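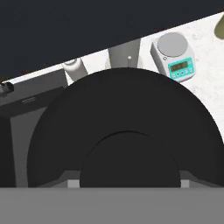 The second interview at Trosent lasted three hours and included lunch, which I was told was not part of the assessment. I have my doubts. I was there to report on how the firm hires its web developers, and had agreed to go through it like any other candidate.

Trosent moved its main office to Grikcombe in July. It had 1,830 applicants for 36 jobs, and says it read every form. Did it? My rejection arrived 167 seconds after I pressed send, then a second email withdrew it.

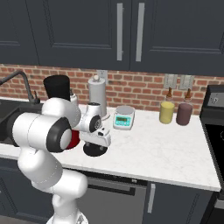 The coding test was fairer, I'll admit — a broken page template, an hour, no one breathing down my neck. But the man beside me had come from Grarnmont at his own expense and was asked to rebuild a booking form that looked very much like live client work. Pagano, a smaller rival, pays candidates for that sort of day. Trosent offers a tote bag.

The next round opens on 8th September.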